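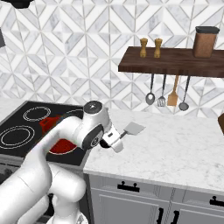
Por que a panqueca fica cheia de furinhos?

Já reparaste nas bolhinhas que aparecem na massa quando ela está a cozinhar? É química a sério, e acontece na tua cozinha!

Tudo começa com o fermento em pó. Quando se mistura com o leite e apanha calor, ele liberta um gás chamado dióxido de carbono – o mesmo que faz cócegas no nariz quando bebes água com gás. O gás tenta fugir, sobe pela massa e rebenta à superfície. Puf! Fica um furinho.

Mas nem todas as bolhas conseguem escapar. A farinha e o ovo endurecem com o calor e prendem muitas delas lá dentro, como se fossem balõezinhos. É por isso que a panqueca fica tão fofa!

E a cor dourada? Chama-se reação de Maillard, e é ela que dá aquele cheirinho maravilhoso ao pão, às bolachas e às batatas assadas.

Experimenta com um adulto: faz 3 panquecas com fermento e outras 3 sem fermento – a mesma massa, o mesmo lume. Corta uma de cada ao meio e espreita lá para dentro com uma lupa. Depois desenha o que viste e, claro, come a experiência toda!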